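Rent marchers fill Umance square as council vote looms

June 14, 2024

Marchers packed the square outside Umance town hall last night to protest against plans to lift rents on the Jarik estate, with drums, whistles and a long bedsheet banner reading "We live here too".

The protest was called by the Skundent tenants' group and drew people from well beyond the estate. Students, a church choir, two bus loads from Doãn. Organisers said they had hoped for 100 people. They ran out of leaflets before the first speech.

At issue is a plan, due before the full council in August, to raise rents on Jarik by 28 per cent over 3 years. Tenants got the letter last month. Many say it was the first they had heard of it.

"My wages haven't gone up by that, my pension certainly won't," said one woman at the front of the march, who has lived on the estate since it was built. She asked us not to print her name. Another tenant, pushing a buggy, said she had already started looking at places out of town. "I don't want to go. My mum's on the next landing."

The march set off from the Jarik shops just after six and went the long way round, down Mill Road and past the bus station, where a few drivers sounded their horns. Traffic was held at the bridge. Police walked alongside and said there were no arrests.

Chants of "Freeze the rent" and "Come out and talk" could be heard inside the town hall, where the housing panel was meeting on a seperate matter. No councillor came out during the speeches. A council press officer later handed round a short statement.

"We understand that residents are worried. The rise is needed to pay for new roofs and lifts, and nobody will be asked to pay more before the vote," it said. "Help will be there for those who need it most."

The tenants' group does not accept that. Its speakers said the lifts in 2 of the blocks have been out of order since the winter and that repairs were promised under the last rise too. They want the vote put back, the full costs published and a public meeting held on the estate itself, in the evening, so that people with jobs can go.

A smaller group stood across the road in support of the council's plan. Mostly home owners from the Doãn side of town, who say council tax payers have been covering the gap for years. One held a sign saying "Fair rents, fair shares". Some shouting back and forth, quite a bit of booing, nothing more. Both sides had gone by nine.

The row has already spilled into the local elections. Both main parties on the council are split. The ruling group backs the rise on paper but at least one ward member has said in public that it is "too much, too fast". The opposition wants a smaller rise but has not put a figure on it, and was heckled for that last night as well.

Letters setting out the full plan are meant to reach every home on Jarik before the end of the month. They will be in large print on request. Tenants can send in comments on paper or online, or hand them in at the town hall desk, and the council says all of them will be read before the vote.

Skundent says it will be knocking on doors untill then. A second march is planned for the night of the vote, same route, and the group is asking people to bring pans this time.

Homes and rents: more on our housing pages
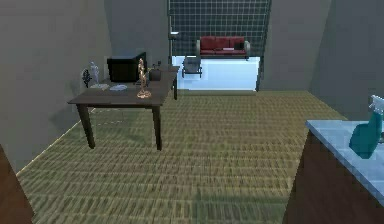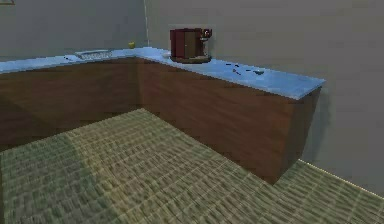
What happens next

Comments close at the end of July. Housing panel looks at them in private, then a report goes to full council in August. Public seats in the chamber are first come, first served, doors open half an hour before. The meeting will also be streamed on the council website.

If the plan goes through, the first part of the rise would start next spring. If it is voted down, officers have to come back with a new one and rents stay where they are in the meantime.

Were you at the march? Tell us what you saw. Letters to the news desk by noon please, with your name and street, though we can leave these out of the paper if you ask.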